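In Praise of the Clear Table

My grandmother, Bronisława Kozłowski, kept a table in her house in Unddale that was never used for anything in particular, and it has taken me until the age of 57 to understand why she was so stubborn about it. We ate at the other one. Homework was done on the floor, or on the stairs if the floor was cold, and if you so much as set your keys down on that table she would hand them back to you with a kind smile and wait.

I have come around to thinking every home and every workroom ought to have one surface like that. When I moved to Tidgate I had three tables, and within a month all of them had disappeared under mail, jars, chargers and a lamp I meant to rewire. Any job I wanted to start had to begin with a different job, the moving of piles - and by the time the piles were moved I had usually lost the urge to mend or bake or write whatever it was.

People tell me this is a matter of storage, and they send me links to shelves. I have bought shelves! They are full, and I am fond of them, but a shelf is for things that have been decided about. The table is where you do the deciding, and for that you need a bit of bare space and good light falling on it.

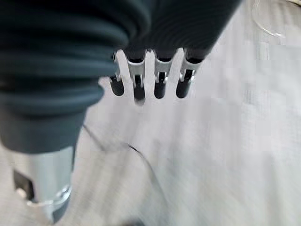

So these days I give it ten minutes in the evening, just before I put the kettle on. Whatever has landed there goes home, or goes in the basket by the door, and I wipe the top down even when it doesn't need it. My neighbors think I'm fussy, and I suppose I am. But in the morning I come down with my coffee and there it is, waiting, and I can put anything on it I like.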